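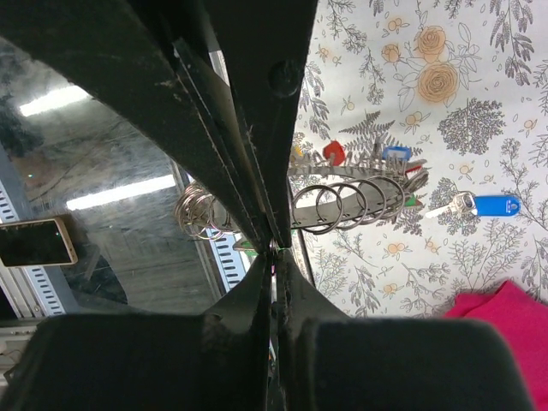 Scuffs and white specks of dust on matte black surfaces

A scuff is a shallow mark left when two surfaces rub together and neither gives way politely. It differs from a scratch, which has an edge you can catch with a fingernail, and from a dent, which usually has a culprit. Most scuffs can be wiped, buffed or blamed on the previous tenant.

Types

Scuffs are commonly divided into transfer marks, where something has been left behind, and wear marks, where something has been taken away. The black streak that a rubber heel leaves on a hall floor is a transfer mark and will often come off with a damp cloth. Wear marks are permanent, though a great deal of polish is sold to people who hope otherwise.

Matte finishes are chosen because they hide fingerprints. They show scuffs as pale, shiny patches, and rubbing makes the patches shinier.

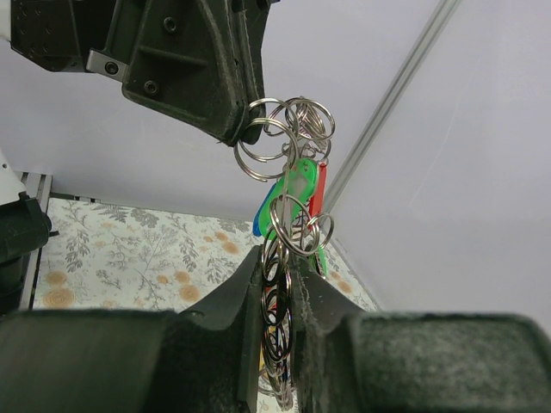
In rented housing

The Zurkberg letting code treats a scuff smaller than a coin as fair wear and tear. It does not say which coin. Ishbel MacAulay, in her history of the town's tenancy disputes, found 64 cases that turned on this point, one of them over a skirting board behind a wardrobe that both parties agreed could not be moved.

Removal

Household methods include pencil rubbers, toothpaste, bicarbonate of soda and a tennis ball on a broom handle. Jesto, a floor paste sold in tins of 500 grams, was advertised as lifting any mark from any surface, and later as lifting most marks from lino.

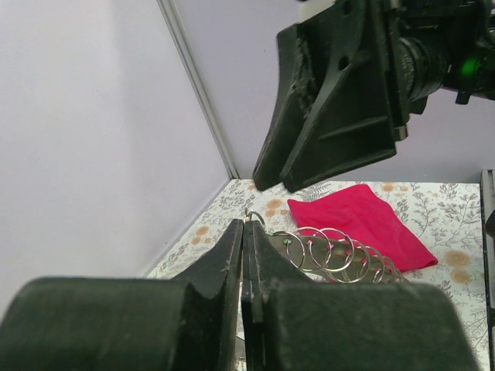

This page was last changed in January.

Deliberate scuffing

New shoes with leather soles are sometimes scuffed on purpose, to stop the wearer sliding about at weddings. Painters also scuff glossy woodwork with fine sandpaper before a fresh coat, a step known as keying and very often skipped.

See also: Patina; Skirting board; Deposit (housing)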